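25/01/2026

Stayed up way too late because of the Lurka finale, so this is going to be a rambly one. I have thoughts!

First of all, I can't believe they stretched the last vote over 2 episodes. I sat through the whole thing with my feet under the dog, eating dry cereal because I hadn't been to the store, and when the host finally opened the box it was only to say "after the break." I yelled. The dog left.

For the record (and because I'll want to gloat when I reread this next winter), I called the winner back in December. The lighthouse keeper — I'm sticking with my nicknames — never once raised her voice, never begged for camera time, and then quietly took the rope challenge and the raft challenge and had the whole beach owing her favors. Meanwhile the guy with the shell necklace spent most of the season whispering by the water barrels like no one could hear him. Buddy, you're wearing a microphone.

The Oltance recap show this morning was all over him, of course. They showed the speech again, the one where he says he came to Lurka "to play with honor," and then cut straight to him hiding the rice. So mean. I watched it twice.

My one complaint is the reunion. They shot it in the big studio in Zallham with that awful purple lighting, and everybody had clearly been told to keep it friendly. I wanted ONE person to bring up the rice! Instead we got a long bit about who has stayed in touch (hardly any of them) and a clip reel of people falling off things. I did laugh at the clip reel.

The group chat ran to 909 messages by the time I woke up. I read maybe the last hour of it and gave up. Half of them think the twist was rigged, which, come on, you could see the second key hanging on the tree in episode 3 if you were paying any attention at all. I was paying attention. I have nothing else going on in January.

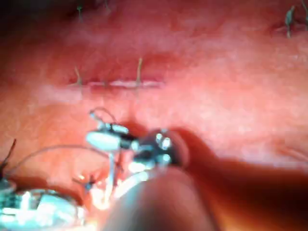
So now the big question is what to watch next. Everyone says Fuchs, the one with the couples running a mountain hotel, and I gave the trailer a chance over lunch. There's a fondue fight in it. A woman throws the little fork! I'm pretty much sold, but there are 31 episodes already and I know what I'm like, I'll be on the couch till spring. Maybe I'll do one a night and be a grown-up about it.

Other than that, a slow day. Did two loads of wash, called the dentist and got the machine, finally bought milk. The dog has forgiven me for the yelling. Leftover soup for dinner and then Fuchs, episode one — and bed by eleven, I mean it this time.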